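Jocelyn Tiongson
29/01/2019

1/ A thread on black clothes and why they stop being black. I've done alterations for 14 years and this is the question I get most in January, when people pull out everything they own and decide what stays. Mostly T-shirts, but it applies to work pants and hoodies too.

2/ There are two kinds of faded and people mix them up. One is dye leaving the cloth. The other is fuzz. The surface of the knit gets rubbed up, the tiny broken fibers catch the light, and the shirt looks gray even though most of the dye is still in there.

3/ To tell which one you have, look at the inside of the hem. If the inside is black and the outside is gray, it's mostly wear on the surface. If both are the same tired brown-gray, the dye is going. 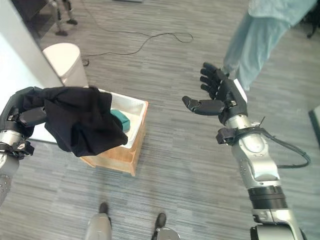

4/ Washing. Inside out, cold, short cycle, and don't stuff the drum. Cloth rubbing on cloth is what raises the fuzz. Keep towels out of the load. Zip up anything with a zipper.

5/ Use less detergent than the cap tells you. A lot of the "fading" I see on dark clothes is soap that never rinsed out. It leaves pale streaks, usually on the folds. Run it again with no soap at all before you give up on it.

6/ Vinegar: people swear it sets dye. It doesn't set anything on a shirt you bought finished. It may help get old soap out, so if you've had good luck with it, that's probably what happened.

7/ Drying. The dryer is harder on black cotton than the washer. Look at your lint screen after a dark load, that's your shirt. Hang it indoors or in shade, still inside out. If you have to use the dryer, take it out a little damp.

8/ Sort by the light from a window. Shop bulbs and bedroom bulbs are warm and they hide the brown. Put your darkest piece next to the others on something white and you'll see the difference right away. I use a bedsheet on the cutting table.

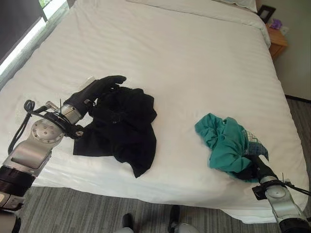

Black on white striped bedding.

9/ Redyeing works on cotton, linen and rayon. It does not work on polyester with the regular stuff, and most thread is polyester. So your shirt comes out black and the stitching stays gray. Some people like that. Ask yourself before you do it.

10/ If it's fuzz, shave it. Flat surface, light pressure, go slow over the seams. I cut a hole in a customer's sweater at Maluleke, my first shop, by going over a side seam too fast. I bought her a new one and I've never rushed it again.

11/ Someone asked about price. I've had a cheap shirt outlast a pricey one many times. Stretch the neckband a little and let go. If it stays wavy in the store it'll be worse at home. Then hold one layer up to the light. If you can count your fingers through it, leave it there.

12/ Storage matters less than people think, but closets with a sunny window will fade one shoulder. I see it on jackets every spring. Turn the rod around or hang a sheet. 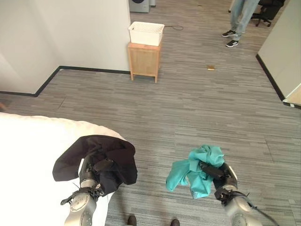
Jocelyn Tiongson
Alterations and repairs, Fondier

13/ When to let one go: the neckband has separated, there are pinholes near the belt buckle in more than one place, or the underarm is stiff and stays stiff after a soak. A single pinhole is a five-minute fix. Bring it in before you wash it again.

14/ Old black T-shirts make good pressing cloths if they no longer bleed. Test with a wet white rag. If color comes off on the rag, don't put it near anything pale.

15/ Correction to 9. Teodoro Lumanlan, who does our dye work, says rayon needs cooler water than I usually tell people, and to weigh the clothes dry before mixing. Follow him on that and not me.

16/ Wool and silk are a different thread. I'll try to get to it after the prom rush.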